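Jan 13, 2020

Notebook, Zololcombe walled garden, the terrace job

Back from the top terrace with mud up to my knees and rather pleased with myself! Zeyu Ding and I finally got the tape along the whole of the south parapet, and it comes out at 50 metres, which is one more than the old estate plan says. I'd trust the tape, though the plan is so prettily inked that I feel a bit rude correcting it.

The statues first. We have 9 plinths up there and only six figures standing on them. Two of the missing ones are in the Starodier store (I saw them in September, lying on straw, one with her nose in a bag tied to her wrist). The third is a mystery. Zeyu thinks it went to Ultside when the lower garden was sold off, and he's going to write to them. I have put a question mark against plinth 4 in the drawing and coloured it green so we stop arguing about it.

Lime mortar notes, for whoever does the next batch. The trial patch on the north steps is far too white. It looks like toothpaste. I'd like to try the coarser sand from the Cai pit with a bit of crushed brick in it, and leave the samples tucked under the bench wall where the weather gets at them but the visitors don't. No pointing outdoors until the frosts are done, please, however nice the morning looks. I know I said the same last winter and then went and did a metre of it myself (it fell out).

The fountain basin is holding water again, or it was when we left. The leak was where the lead pipe comes through the base, a crack you could slide a coin into. Packed it for now. Needs a proper look once the goldfish have somewhere else to live, and I haven't the faintest idea who to ask about goldfish.

Also had a good long stare at the inscription over the gate. In low sun you can read a lot more of it, and I'm now fairly sure the second line is a name and the third a date, with the last figure gone completely. Must take a torch up and rake the light across it after dark, and a flask, it was bitter up there. Zeyu reckons the letters were recut at some point as the R's don't match, and once he'd said it I couldn't stop seeing it.

Still to do: ring Starodier about moving the two figures, find the other drawing board, order 19 more plant labels for the box hedges, and return the long ladder before it's missed. 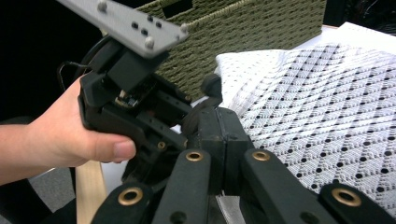
Which plinths should the two stored statues go back on?

Plinths 2 and 7, going by the dowel holes, though we won't lift anything until both bases have been checked for level.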